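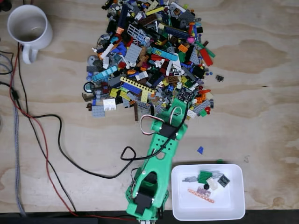 Ticket 3630
Subject: Paw points missing after grooming visit, reward will not apply at checkout
Location: Kosness Pet Grooming, Ayala store
Software: Flusteck Rewards, front desk version
Status: Closed
Opened: September 30, 2026

Problem as reported

A customer with two dogs came in for a bath and nail trim on both. The front desk entered her cell number at checkout and the screen said points were added. The app on her phone still shows 200 points, the same as before the visit. She should be at 302. She also tried to use a free nail trim reward and got the message "Reward not available for this account."

We signed her out of the app and back in. No change. We restarted the front desk tablet. No change.

First reply from Pundard support

Please check these on your side and write back with what you find:

Open the customer's record and confirm the cell number matches the one in the app, with area code.
Search by last name and see if more than one record comes up.
Look at the bottom of the receipt for the line "Points posted to" and send us the last four digits.

Do not add the points by hand yet. If they post later, she will have them twice and you will have to take them back out.

Store reply

Searching by last name brings up two records. One has her current cell number and both dogs. The other has an old number and only the older dog, and looks like it was made in February when we moved over from the paper cards. Both have the same e-mail.

The receipt shows the points went to the old record. The desk typed the new number, so we don't know why it picked that one.

Pundard support

That explains the missing points. When two records share an e-mail, checkout can match on the e-mail first and ignore the phone number. The app signs in by phone, so she only sees the newer record. The free nail trim is sitting on the old one too.

To fix it:

Open the newer record and choose More, then Merge Customer.
Pick the old record as the one to merge in. The newer one must be the one you keep.
Check the list of pets before you save. The older dog will show twice. Keep the entry with the current rabies date.
Save, and have the customer pull down on the rewards page to refresh.

The merge cannot be undone from the store.

Store reply

Merged. The older dog did show twice and we kept the one with the current shots. The points total in the app is now 302 and the nail trim reward is there. We ran it as a test sale and it came off the price, then voided the sale.

One more question. We have nearly 1000 customers from the paper cards. Is there a way to find the other doubles without looking up each one?

Pundard support

Yes. Go to Reports, then Customers, then Shared E-mail. It lists every e-mail used on more than one record. Some will be families who share an address on purpose, so check the names and pets first - if both people bring in their own dog, leave the records apart and ask one of them for a different e-mail.

The report only updates overnight, so the pair you merged will stay on it until tomorrow.

Store reply

Found the report. We will work through it at the desk between appointments. OK to close.

Ticket closed by store.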